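Visiting the Water Towers and Pump Houses of the Predetti Valley

The Predetti Valley is not usually included in tours devoted to architecture. Visitors with an interest in buildings tend to proceed directly to the coast, where the cathedrals and merchants' houses are well documented and well staffed. The valley has instead a group of municipal waterworks, built within a single generation, that deserve a journey of their own. I spent most of a week there in September and set out my findings for readers who may wish to follow the same route.

There are 11 structures open to view, of which six may be entered. The remainder are either in service or in private hands and should be admired from the road. All of them lie along one secondary highway, and the entire route can be driven in a day, although I would advise against doing so. The opening hours are short and seldom coincide.

I established my base in the town of Hineo, at the upper end of the valley. It has two hotels, a pharmacy, a bakery that closes at noon, and a bus service that is adequate on weekdays. Much of the planning for this article was done in my room there, with the regional map spread out and the timetables beside it.

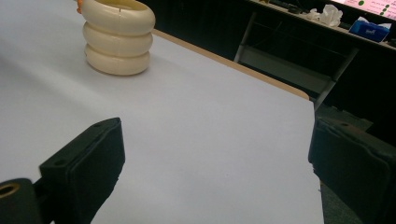
Cream-colored stacked rings on a white tabletop.

The Hineo tower is the proper starting point. It stands behind the primary school and is reached by a paved lane that is not marked from the main square. The shaft is of pale brick with narrow windows set in a rising spiral, and the tank above is concealed by a blind arcade. The arcade has no structural purpose. It was added after residents objected to the first design, and the rejected drawings now hang in the ground floor room, where they may be examined at leisure. Entry is free of charge. The stairs are steep, and visitors who are uneasy with heights should know that the final flight is open on one side.

From the gallery it is possible to see the line of the old main as it descends toward the river. The trench was filled long ago, but the grass above it grows in a different shade, and in late afternoon the course is quite distinct. I recommend making the climb after 4 p.m. for this purpose.

The second stop of importance is the pump house at Nowakowski, a village named for the engineering firm that laid it out for its workers. The building could easily be taken for a chapel. It has a nave of five bays, a tiled floor, and tall windows with colored glass in the upper lights. The pumps themselves were removed when the works closed, and their beds have been left as shallow rectangular pits, protected by a low rail. The acoustics are remarkable, and a choral society from the lower valley gives concerts there during the summer months. Seating is limited to 400, and tickets are sold only at the door.

I was less satisfied with the adjoining museum. The labels are brief, and the lighting in the second gallery makes several of them difficult to read. The collection of valve covers is nevertheless extensive, and the model of the filtration beds is the clearest explanation of the system that I found anywhere in the district.
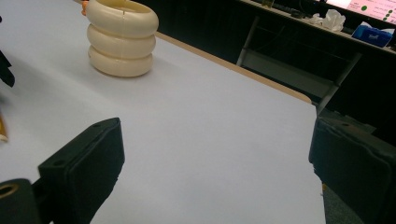 The Collosus Reservoir

The name appears on every map with this spelling, which local tradition attributes to an error in the original deed. It is a covered reservoir, and from outside there is little to see beyond a grass mound and an iron door. The interior is another matter. Brick vaults extend in every direction on slender piers, and the floor, drained for public visits, retains a thin layer of water that reflects them. The vaults cover 1,635 square meters, according to the panel at the entrance.

Admission is by guided tour only. Tours depart on Thursday mornings and are conducted at a walking pace suited to all visitors, though the floor is uneven and waterproof footwear is required. Boots are lent at the entrance in a limited range of sizes. The temperature inside is low throughout the year - a jacket is necessary even in high summer. Photography is permitted without a tripod. 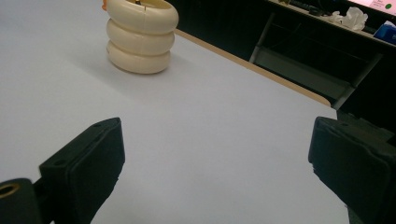
Three rounded rings, one above another.

The Lower Valley

Below the reservoir the route becomes less formal. The three small towers along the river were built to a common plan, and the differences among them are chiefly matters of finish. The first has lost its original roof. The second has been painted, a decision that remains the subject of correspondence in the district newspaper. The third is the best preserved, with its weather vane and its iron balcony both intact, and it may be viewed from the towpath on the opposite bank.

Parking in this section is restricted. Drivers should use the gravel lot beside the weir and continue on foot. The path is level and well maintained, with benches at regular intervals, and the walk to the third tower requires less than an hour at an unhurried pace.

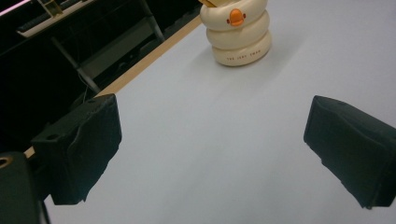
Those traveling by bus should note that the lower valley stops are served only in the morning and early evening. I missed the afternoon connection on my first visit and was obliged to wait at the weir café, where the soup was good and the service was slow. The driver will stop on request at the second tower, although this is not stated in the timetable.

A combined ticket for the museum and the reservoir may be purchased at the Hineo tourist office and remains valid for six days. It does not guarantee a place on the Thursday tour, which must be reserved separately by telephone. The office is closed on Mondays and during the lunch period.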